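Plallitura 503 Pass-Through Evidence Locker

Home / Police Equipment / Evidence and Property / Lockers

Maker: Edov
Sold and installed by: Zendside
Model: Plallitura 503
Availability: built to order

Product details

The Plallitura 503 is a pass-through locker for police departments, sheriff's offices and campus police. It is built into the wall between the report writing room and the property room. Officers put evidence in from the front. Property staff take it out from the back. Once a front door is closed, the officer can't open it again, and it stays locked until someone on the property room side clears it.

The 503 has 18 compartments in one steel cabinet. Most are small, for the envelopes and boxes that make up the bulk of what a patrol shift turns in. There are two tall compartments on the right side for long guns and other long items, and a wide one along the bottom for bags and bulky clothing. The layout can be changed at the time of order but not afterward, so please go over it with your property staff before you sign.

How it works

All empty compartments are left unlocked. The officer picks one that fits, puts in the packaged and labeled item, closes the door and pushes the button. The latch drops and the indicator next to the door turns red. No key, code or card is needed to deposit anything, and there is nothing to wait for at the end of a shift.

On the property room side there is a single rear door for each column of compartments. It opens with a key. With the rear door open, the property officer can see every compartment in that column, remove the contents, sign for them and reset the front latches by hand. The indicators go back to green.

The locks are mechanical. The locker works the same during a power outage, and no software has to be updated. Departments that want a record of each door opening can add the electronic log described under Options.

Construction

Body and doors: 20 gauge steel, welded, no exposed screws on the front face
Hinges: full length, concealed
Latches: 2 per door on the tall compartments, one per door on the rest
Finish: powder coat in gray, tan or black
Compartment floors: removable steel liner, can be washed
Numbering: engraved plates, front and back
Keys: two sets supplied, numbered, marked do not duplicate

The inside corners are sealed so that fine material can't work its way from one compartment into the next. This was asked for by property officers who handle a lot of narcotics cases. The liners lift out for cleaning. Use a mild detergent or a bleach solution and wipe it off with clean water, and let the liner dry before it goes back. Don't use scouring pads on the powder coat.

What the locker is not meant for

It is a temporary locker. Evidence should be moved to permanent storage on the schedule in your own policy. Don't use a standard compartment for wet or blood-stained clothing, which has to be dried first. Don't use it for fuel, solvents, fireworks or loose batteries. Samples that need to be kept cold go in the refrigerated unit (see Options), and so do sexual assault kits that your lab wants refrigerated.

Firearms should be unloaded and made safe before they go in. A clearing barrel can be ordered with the locker and set up beside it.

Options

Refrigerated module – replaces four of the small compartments on the left side. It has its own thermometer and an alarm that sounds on the property room side. Needs a grounded outlet behind the wall.

Electronic log – adds a sensor to each door and a small screen in the property room. Records the time of each opening and closing. It doesn't control the locks.

Trim kit – covers the gap between the cabinet and the wall opening. Recommended if the wall is block or brick.

Non-pass-through back – for rooms where there is no access from behind. The compartments are then emptied from the front with a master key. We suggest this only where the wall can't be opened.

Writing shelf – folds down below the front doors, wide enough for an evidence bag and a property sheet.

Eberhard label holder – snaps to the side panel and holds a roll of tamper tape and a stack of labels.

Installation

Zendside measures the opening before the order is placed. Your building department or contractor makes the opening and we set the cabinet. The floor has to be level and able to carry the weight. If the wall is fire rated, tell us early, as the cabinet will need a different frame.

Wendelin Tanner handles site visits and drawings. Severin Camenzind leads the installation crew and will show your staff how to reset the latches and what to do if a key is lost. Plan on the evidence intake area being closed on the day we set the cabinet.

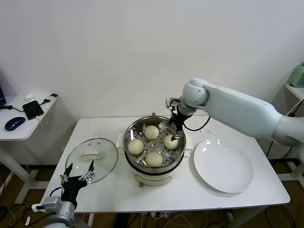

Steamed buns on a steel steamer tray.

Questions we are asked often

Can an officer get an item back after closing the door?
No. The officer has to ask the property room. If the label is wrong, the property officer opens the rear door and both of them sign the correction.

What happens if all compartments are full?
Your policy should name a second place and a supervisor who controls it. If it happens often, a second cabinet can be set next to the first.

Can we reuse our old wall opening?
Sometimes. Send us the height, width and depth and a drawing of the wall.

Are replacement keys available?
Yes, against a written request on department letterhead. We don't take key orders by phone.

Warranty and service

The cabinet is covered against defects in material and workmanship. Latches and springs wear with use and are stocked as spare parts. Damage from prying, or from changes made by others, isn't covered.

Ordering

Price is by written quote and depends on layout, finish and options. Quotes for this model are prepared by Annelies Auer. For parts and service on a locker you already own, ask for Ursina Strebel and have the number from the plate inside the rear door ready.

Orders placed now are scheduled for delivery in September.

Page updated 12 June 2020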